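Vurkach Robotics - Software engineer, perception and grasp planning (fixed term, could go permanent)

Posted 3 Nov 2021. Closes when we find someone, so don't hang about.

We need one more person on the Kukora team. Small team, five of us at the moment, you'd be the sixth. We write the software that lets a two-finger gripper pick up things that won't hold their shape: string, chain, cable, straps, beads. Rigid boxes are somebody else's problem.

What you'd be doing, in no special order:

Tracking. Camera sits on the gripper, wide lens, a lot of distortion at the corners. Our tracker follows a hanging strand from the pinch point down to its free end. Works nicely on thick cord. Falls over on fine chain, and on anything that loops back on itself. You'd own that.

Planning. Pick a grasp point on a heap, lift, check that only one item came up, put it in a tray. The planner is called Gill, C++ with a Python wrapper, and it is slow. 38 ms a cycle on a good day and we want a lot less. Half of that is copying point clouds about for no reason, so there's an easy win waiting for whoever starts.

Tooling. Replay viewer, labelling scripts, the thing that lines up timestamps from two grippers. It all lives in a repo called Pristason. Tests are patchy. Docs are worse. We know.

Training material comes from hand-held grippers, used by people in ordinary rooms, with ordinary clutter and whatever bedspread happens to be there. Patterned backgrounds matter to us, the segmentation still gets muddled by them and plain grey bench data does not help one bit.
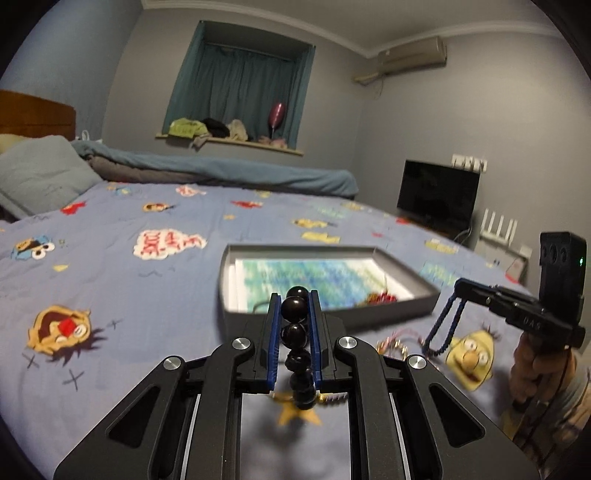 Do I need to have worked with robot arms before?
Useful but we won't insist on it. Two of the team came from film effects and medical imaging and picked up the arm side in their first few months. What you can't do without is solid 3D geometry: camera models, rotations, hand-eye calibration, knowing which coordinate system you are in at any given moment.

Must have

Good Python, and C++ you'd be happy to have reviewed line by line.
Real experience with camera calibration, fisheye or similar. Not just calling the library function and hoping.
Some time spent training and then debugging a segmentation or keypoint model. PyTorch is what we use.
Linux, git, the usual.
Able to write down what you tried so the rest of us don't try it again.

Nice to have

ROS 2. Imitation learning, or any work on policies learned from demonstrations. Simulation of ropes or cloth. CUDA. Patience with USB cameras that drop frames.

Don't need

A PhD. A degree even, if you can show us the work. Publications are fine but we won't be counting them.

First few months, as far as we can plan it: get the viewer running on your own machine, fix somthing small in Pristason, then take over the strand tracker. The next big job after that is chains. A tangle of thin metal links reflects light all over the place and the depth estimate goes to pieces, so we are looking at doing it from colour images and gripper motion alone. Demo on a real arm is booked for May. There's a test set of 60 tangles that the current build has to get through before then, and it's nowhere near.

Practical bits

Full time, or four days if you prefer. Twelve months to begin with. Hybrid, at least two days a week in the workshop as you can't debug a gripper over video (we tried). Salary depends on experience, ask and we'll give you the band before the first call. Five weeks' leave plus bank holidays. You must already have the right to work in the UK, sorry, we're too small to sponsor visas this time round.

How to apply

CV, two pages at most, and a link to some code. If the code is all locked up at your current employer, send half a page about a bug in a vision or control system that took you far too long to find. We like those better anyway.

Then it's a half-hour call with Vernon Nguyen, who runs Kukora, followed by an afternoon with the team. We'll sit down together with a real recording where the tracker loses the strand and work out why. No whiteboard puzzles, no take-home test. Expenses paid for travel.

Everyone gets a reply, might take us a fortnight. Send applications through the form on the Vurkach jobs page, put "Kukora software" in the subject box or it will go to the wrong inbox. Questions beforehand are welcome, same form, mark them for Vernon. No agencies pleaes.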